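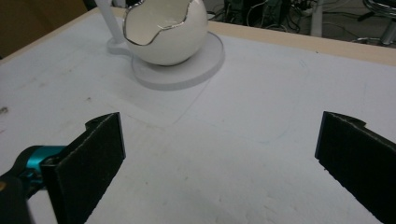 4 min read

Section 9: Setting Up a Teaching Bench

This section covers the bench where you show the Quintanilla arm how to handle a new item. You do the showing yourself, with the hand gripper, at your own speed. If you've packed at Cotero for any length of time, you already have the hard part. The way you slow down just before you touch a fragile rim is exactly what we want the arm to pick up, and it's a real pleasure to watch it come through on the line later!

Read Section 8 first if you haven't charged or paired a hand gripper before.

What you need

Hand gripper with both foam pads fitted
White bench board
The item you are teaching
Item card from the Tosside shelf
Pad brush and dry cloth

Preparing the bench

1. Lay the white board on the table and press down on each corner. If it rocks, turn it end for end and try again.

2. Wipe the board with the dry cloth. Scuffs and old marker lines can stay. Crumbs, grit and bits of tape can't.

3. Look over both foam pads. A little fuzz on the surface is normal wear. Change the pad if you can see a tear or if the foam has gone hard and shiny.

4. Squeeze the handle all the way and let go, a few times. Both fingers should move together and come back to fully open. If one lags behind, check the screw at the joint and snug it by hand with the small driver.

5. Set the item on the board, well away from the edges. Push cables and chairs back far enough that you can walk to either side of the table.

Note: For the broken-eggshell cup, stand it on its round base with the post at the back left as you face it. The open, jagged top faces up. Start with the gripper wide open and a clear stretch of board between you and the cup.

Teaching a pick

1. Hold the gripper low over the board, fingers open, and wait for the tone.

2. Move in at the pace you would use with your own hands. Please don't perform for it. New people nearly always go too slowly, and then the arm goes too slowly as well.

3. Bring the pads to the widest part of the item and close until it feels held. On the eggshell cup that means the round body, below the zigzag rim.

4. Lift, carry and set down where the item card says. Open fully before you pull back.

5. Press the side button to save. Press and hold to throw the pick away.

6. Move the item a little and go again. Turn it, slide it, come at it from the other side.

A plain item needs 100 saved picks. Anything with a rim, a post or a handle needs more, and the card gives the number. Bořivoj Tichý taught the first mug on this line and saved 1000, partly because we didn't know when to stop and partly because he was enjoying himself.

CAUTION: Never close the pads on a decorated rim or on a post. If the item tips, let it go and keep your free hand out of the way. Ceramic can be replaced.

CAUTION: Keep fingers clear of the teal joints while the gripper is closing. There is a pinch point behind each pad.

Note: Keep your mistakes if you recovered from them. A slip followed by a good regrip is a useful pick, and the arm learns a lot from it.

What changes on your shift

Teaching is paid work and goes on your timesheet under its own code. Packers rotate through the bench for 2 hours at a time, and you can ask for more or less of it. Once an item is live, the arm does the repeat lifting into trays. You do the inspection, the mixed orders and the gift wrapping, and you decide when a batch isn't good enough to go out.

You can also stop the arm. Anyone on the floor can, without asking, and the line lead will back you up. At the Wokelville site people were shy about the stop button in the first weeks, so we now have every new starter press it on day one.

Some of you have asked whether the scan gun and the pick rate board are still used to rate people. The board came down in November. Saved picks are counted per item and not per person, and your name is not stored with them.

The wrists and shoulders part is my favorite. Tray loading was the job people swapped out of whenever they could, and it's now the job the arm does all day. If your own work starts to feel fiddlier or more rushed after a changeover, say so early - we can change the order of the stations in an afternoon.

Closing down the bench

1. Open the gripper fully and hang it on the charger. Don't rest it on its pads.

2. Brush both pads, away from the joint.

3. Return the item and its card to the Tosside shelf together.

4. Write anything odd in the bench log, even if it sorted itself out.

Questions about teaching go to Ezekiel Haddad, extension 9. He likes being asked to come and look.

Go on to Section 10 for checking a new item on the arm at half speed.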